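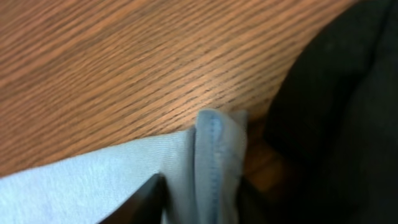 Light blue cloth, hem side up, on the good table. Laundry thread, sorry in advance.

Teresa Kurek
3/31/21

1. It has come to my attention that I am 44 per cent of the adults in this house and do all of the folding. The percentage is invented. The folding is not.

2. The system, such as it is: everything comes off the airer and goes on the table, because the table is the only flat thing we own at a sensible height. The bed is too low, and if I use the bed I get in it.

3. Cloths first. Tea towels, napkins, the blue ones that might be either. They're the easy wins and I like to feel I'm getting somewhere before the fitted sheet.

4. My gran ironed hers. She also ironed pillowcases, vests and, on one occasion I'm still thinking about, a dishcloth.

5. My own method is to line up the hems and press down hard with the flat of my hand. If the hem is still straight after a few years of being boiled, that cloth gets to stay. If it's gone wavy it goes under the sink for floors.

6. Look at the stitching on that one, though. Tiny, even, dead straight. I did a term of sewing at school and produced a cushion that was turned down by the dog.

7. Leidy Quintero has asked in the replies whether I fold in half then thirds, or thirds then half. Leidy, I fold until it fits the drawer. Some days that's four goes and some days it's a ball.

8. The drawer is a Woltby, bought flat and put together by me on a Sunday with 2 screws left over. It opens if you lift it slightly and mean it.

9. Moving on to tops, where things went downhill. 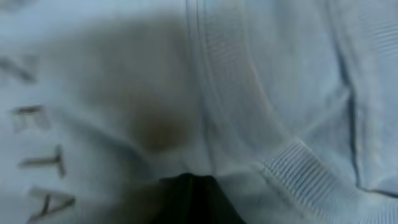 A brown mark on the pale top, in a very central sort of place. Lettering unharmed.

10. So. That's in the clean pile. I would like it noted that it was in the CLEAN pile.

11. Could be coffee, could be tea, could be mud. I've had my nose right up to it and I'm none the wiser. The household has been questioned. The household was "nowhere near it".

12. I'm fascinated by the shape. There's a big faint cloud of it and then one dark patch, like a weather map for somewhere you wouldn't go on holiday.

13. Suggestions so far, in the order they arrived. Nusrat Zaidi: cold water from the back of the fabric, never hot, and leave it alone for a bit. Sajib Paul: white vinegar. Sajib Paul again, a minute later: or just wear a scarf.

14. Wouter Bakker says bicarb paste, left on for 30 minutes. Wouter said bicarb for my oven, my trainers and my sore throat, so I'm treating this as a general philosophy.

15. I do own a proper stain remover. It's called Kettani, it smells of pears and the instructions are in type so small that I've been using it on faith. I think it says not to let it dry on. It may say the opposite.

16. Plan: Nusrat's cold water first, then the pear stuff, then the machine at 30 with the top turned inside out so the letters don't suffer. I've lost letters before. I had a perfectly nice jumper from the Piltgate fun run that has said ILTGA since last April.

17. For anyone about to tell me that the tumble dryer sets a stain: I know. I learned that on a duvet cover, which we now sleep on with the pattern facing down.

18. Someone wants to know if I'd consider just getting a new one. It's soft, it's the right sort of baggy, and I resent being beaten by a beverage. If it is a beverage.

19. Meanwhile the rest of the pile hasn't gone anywhere. Nine socks, of which I'd say four know each other.

20. I've also wiped down the table, on the grounds that whatever got on the top might fancy a change. It polishes up lovely, that table. Came from a house clearance, rounded edge and all, and took three of us and a lot of language to get up the stairs.

21. Leidy again: "What about the fitted sheet?" The fitted sheet is on the back of a chair, where it can think about what it's done.

22. Update before tea: top is in the washing-up bowl with cold water up to its neck. I've put a plate on it to keep it under. I've also told everyone what's in the bowl, so if somebody does the dishes in it there'll be words.

23. Yes Wouter, I've got the bicarb out. It's standing by. Don't make a thing of it.

24. Cloths are in the drawer, drawer is nearly shut. I'll post the top again when it's been through the wash, whichever way it goes. Muting this now to go and deal with the sheet.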